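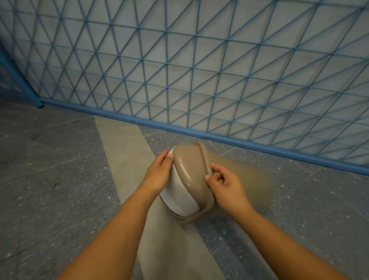 Elastic strap in beige, shown with an oval lidded container.

Kitchen & Storage > Food Containers > Straps and Spares

Flidell Replacement Container Straps

The Flidell strap is a closed loop of elastic that holds the lid of a food container against its body during carrying. It is sold as a spare for containers whose original strap has stretched or gone missing, and for containers supplied without one. Containers are not included.

A strap does not make a container watertight. Resistance to leaks depends on the lid and, where fitted, the seal. The strap stops the lid lifting if the container is knocked or turned over in a bag. For soups and thin sauces use a container with a screw lid or clips.

Choosing a size

Straps are listed by flat length: the loop is laid on a table without tension, pressed flat and measured from end to end. Distance round the loop is twice the flat length.

To find the size needed, close the container and pass a tape measure over the lid, down one side, under the base and back up to the start. Halve the result. The flat length of the strap should be shorter than this figure by at least 20 mm and by no more than a quarter of its value. A strap outside these limits will either slip or put too much load on the lid.

On oval containers the strap may be run the long way or the short way. The short way gives a firmer hold in the middle of the lid and is easier to remove. The long way is better for lids that tend to lift at the ends, but the strap can creep sideways on a domed top. Measure in the direction you intend to use.

Range

Size A: for small pots and snack boxes
Size B: for single-tier lunch boxes
Size C: for two-tier boxes, flat length 201 mm
Size D: for large serving boxes

Size C is the only size suitable for the Whitlock two-tier box. The earlier Whitlock box with a slotted lid takes a fixed strap, and none of the loops listed here will fit it.

Pack size: 5 straps, one size and one colour per pack. Mixed packs are not available.

Colours: beige, white, dark green. Small differences in shade occur between batches. If an exact match matters, order all packs together.

Fitting and removal

Place the loop under the base first, then draw it over the lid. Remove it by pulling one side out and away from the container, then lifting. Do not slide the strap along the rim under tension - this wears the edge of the elastic and is the most common cause of early failure.

Care

Wash by hand in warm water with a little washing-up liquid. Rinse, press out in a towel and dry flat away from direct heat. Do not bleach, iron or tumble dry. Remove the strap before the container goes in a microwave, oven or dishwasher.

Store straps off the container. Elastic kept stretched loses length recovery, and a strap left on a box in a cupboard all term will need replacing sooner than one used daily and taken off at night. Replace any strap that stays more than 11 mm over its listed flat length after washing and drying.

Delivery and returns

Dispatched from the Flornelby warehouse. Orders containing Porska glass containers are sent separately and may arrive on a different day. Unused packs may be returned unopened. Opened packs can be exchanged only where the size supplied differs from the size ordered.

Size table last revised 11/02/2024.

Tags: lunch box straps, elastic loops, spare parts

Share this product (20)

We use cookies to remember your basket and to see which pages are visited. Accept all | Manage settings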